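Hirov releases Hao, a training method that helps a robot arm work in a crowd of chess pieces

WUSHAM, 6 December 2023 - I've been waiting a long time to write this one! Hirov is putting out Hao, a way of teaching a robot arm to pick up and set down small objects that stand close to other small objects. We built it and tested it in simulation, on a little chess setup that has taken over most of my year.

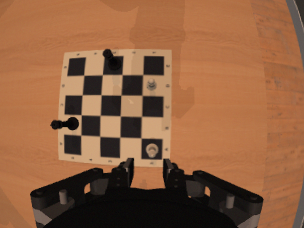

By Yaqin Lu, Hirov research team

If you've ever reached for a pawn and knocked over the bishop next to it, you already know the problem. A lot of training methods teach an arm to get to its target and stop there, so the arm learns a lovely path to the pawn and pays no attention to whatever it sweeps through on the way. Hao scores the whole trip. Every time a neighboring piece gets nudged, the score drops a little, and if that piece ends up on its side the score drops a lot more. The arm gets the same scoring on the way out, after the fingers have let go (this is where our older method, Ilevby, lost most of its points, and it drove me up the wall).

We start each run with 50 demonstrations, all recorded in the simulator by people on our team. From there the arm practices by itself. We change the piece positions and turn the board to new angles as it goes, so it can't get by on memorizing one layout. 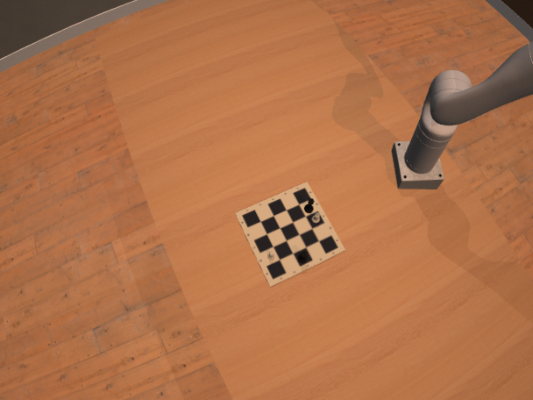 The five-by-five board and the base of the arm in the Hirov simulator. Credit: Hirov

People ask why we went with such a small board. Mostly it's speed - a reset takes next to no time, and pieces end up side by side whether we plan it or not, so we get plenty of hard cases without having to set them up by hand.

Now the result I'm most excited about. We gave Hao and Ilevby the same set of 9 test layouts that neither one had trained on. Ilevby finished 2 of them without tipping a neighbor. Hao finished all 9! It's a small test and it all happened in simulation, so please read it that way, but I did run down the hall to tell people.
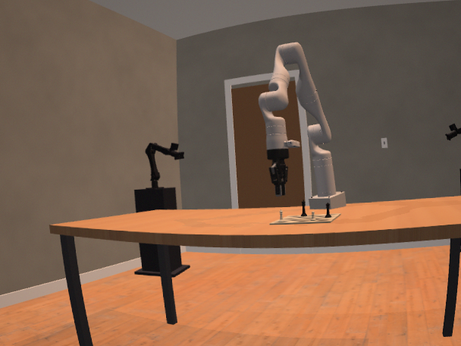

Picking the direction of approach is the part of Hao we spent longest on. Before the arm comes down, it compares several ways in and drops the ones that pass too close to something tall. Height matters a great deal to that choice. Take a short white piece standing between two tall black ones: the fingers have to go down past both tops before they get anywhere near it, and opening them too wide can be as bad as coming in crooked. Hao learns how far to open along with where to go, and that one change gave us our biggest jump in score.

It's slower than Ilevby, I should say. The arm takes its time over a crowded corner, and we'd like to win some of that back.

The training code, the demonstrations and the test layouts are available from Hirov on request. Work on a physical arm starts in January at our Wusham lab, and I'll post notes as we go.

Press contact: Yaqin Lu, Hirov, Wusham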